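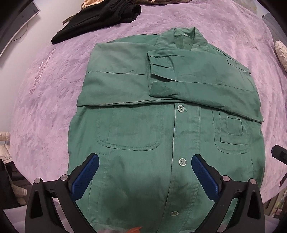
Green cotton work jacket, part folded, on the bed.

Tülin Ertürk
Jan 9, 2021

Thread on cotton work jackets, how they shrink, and why the size on the label tells you so little. Long. Mute if you only wear wool.

1/
Cotton cloth comes off the loom under tension. The warp (lengthways) yarns are held tight the whole time and the weft is pulled across them. When the cloth is first wetted with no load on it, the yarns swell and the cloth relaxes. Most of what people call shrinkage is this relaxation.

2/
The fibre itself hardly gets shorter. What happens is that each yarn gets fatter when wet, so the yarns crossing it have to take a longer path over and under. The only place that extra length can come from is the length of the cloth.

3/
This is why a jacket loses more in the body and sleeve length than in the chest. The warp nearly always runs top to bottom. If you are between sizes and the chest fits, look at the sleeve before you decide.

4/
Mills deal with it by pre-shrinking. The cloth is dampened, pressed against a thick rubber belt that is stretched and then let go, and the belt pushes the yarns closer together as it recovers. Done well, there is very little left to lose at home.

5/
"Done well" carries a lot in that sentence. Cloth can be compressed properly and then pulled out again on the cutting table if the cutter wants a few more jackets from the roll. You can't see this in the shop.

6/
Someone always asks about loomstate. Loomstate or "unsanctified" (I have seen this typed with a straight face, the word is unsanforised) means none of the above was done. Expect a visible loss in length on the first hot wash and a smaller one on the second and third.

7/
My own records. I measure everything before the first wash and after every wash until it stops moving. I started in September with a Letham chore jacket and I now have 23 garments in the sheet, all cotton, all washed in the same machine.

8/
Where I measure: back length from the collar seam to the hem, sleeve from the shoulder seam to the cuff edge, chest across from armpit to armpit with the front buttoned. Flat, smoothed by hand and not pulled. Three readings, middle one kept.

9/
Do it on a hard surface. A bed gives, the cloth sinks in, and the readings wander. I lost a week of numbers to this before I moved to the kitchen table.

10/
The Letham stopped changing after the second wash. Sleeve loss was larger than body loss, which I put down to the sleeve being cut slightly off the straight grain. You can check grain on your own by finding a yarn at the cuff and following it upwards with a pin.

11/
The Ultach overshirt did nothing at all in the wash and then lost length in the tumble dryer. Same cloth weight on paper as the Letham. Tumbling is a separate process from washing: the cloth is moved about with no load on it while the yarns are still swollen, and they settle closer than they would on a line.

12/
So if a jacket has only ever been line dried, treat it as not yet fully shrunk. One careless trip through the dryer will find whatever is left. Relevant if you buy second-hand and the seller says "washed many times".

13/
Temperature. Less important than people think for relaxation, more important for colour. Cold water will swell cotton perfectly well, only more slowly. I get most of the movement at 30 if the soak is long enough.

14/
Ataberk Sarıgül asked under the last thread whether you can reverse it. Partly. Wet the garment through, lay it out, and pull along the warp in short stages while it dries. You get some of the length back. It goes again at the next wash, so it's a thing to do once for a jacket you rarely launder.

15/
He also asked about hair conditioner. It makes the yarns slide over each other a bit more easily while you pull. It has no effect on the fibre. I tried it on one sleeve of a Gostwood and plain water on the other, and the difference was smaller than my reading error.

16/
Seams. Sewing thread is often polyester or a polyester core with cotton round it. It doesn't shrink with the cloth. After the first wash the cloth is shorter and the thread isn't, and the seam puckers. On a twin-stitched fell seam this gives the ropey look that some people pay extra for.

17/
The button front puckers for a second reason. There are several layers in it, sometimes with an interlining, and they don't all move by the same amount. If the placket ripples after washing, press it damp from the inside and stretch it very slightly lengthways under the iron. Don't steam it from the outside first, you only set the ripple.

18/
Buttonholes get tighter and then slacken with use. Leave them alone for a few wears before opening them up with a blade.

19/
Collars. Same problem, smaller pieces. If the under collar shrinks more than the top, the points curl down. If the top shrinks more, they curl up. The first looks deliberate. Makers cut the under collar a little small to force the roll, and a wash can undo that or overdo it.

20/
On labels. A tagged size refers to the maker's block and the state of the cloth on the day of cutting. I have two Szewczyk jackets in the same size, bought a season apart. They differ in back length by more than one whole size step in the maker's own chart. Neither had been washed when I measured them.

21/
I wrote to the shop about it and got a polite answer about tolerances. I accept there are tolerances. I would like them printed.

22/
Price doesn't predict any of this in my sheet. The dearest item cost 149 and moved more than the cheapest. It was sold as loomstate, so that's fair, but the product page mentioned it in one line near the bottom, under the care of the buttons.

23/
Measuring before buying. Take a jacket you already own that fits after many washes. Measure that. Compare it with the seller's garment measurements and ignore the body measurements, which include an allowance they won't tell you. Then add your expected loss to the sleeve and the back.

24/
What to add: for pre-shrunk cloth I allow a finger's width on the sleeve. For loomstate I allow a full turn of the cuff. Those are working rules for my machine and my water. Yours will be different until you have measured a few.

25/
Folding, since it comes up every time. A hard crease in heavy cotton wears white along the edge if it always falls in the same place. Hang the jacket or shift the fold line by a hand's width each time. Indigo shows it fastest. Greens and browns take longer, depending on how the dye was put on.

26/
Piece-dyed cloth is coloured right through the weave after weaving. Garment-dyed means the finished jacket went in the vat, and with it most of the shrinkage has already been spent. If you hate surprises, buy garment-dyed. Check the stitching colour: polyester thread takes up little or no dye in a cotton bath and can come out a different shade.

27/
The sheet now has 1,964 readings in it. I'll put up the tidy version when I have taken out the bed-measured week. Columns are garment, cloth weight as stated, wash number, temperature, drying method, then the measurements in millimetres.

28/
Corrections so far, from replies. The belt in tweet 4 is rubber on most machines, but some older finishing lines use a felt blanket. And yes, linen behaves in much the same way in principle. I have one linen jacket and I'm not drawing anything from one jacket.

29/
To the three people asking about elastane blends: they aren't in the sheet and won't be. The stretch yarn pulls in by its own mechanism and it would need a separate set of tests, including recovery after wear. Someone else is welcome to it.

30/
Next up is a twill against plain weave comparison, same stated weight, same maker if I can get it. Gostwood do both but the twill is out of stock in my size. If you have one unwashed and are willing to measure it, the method is in 8 and 9. Send the raw readings and leave the averaging to me.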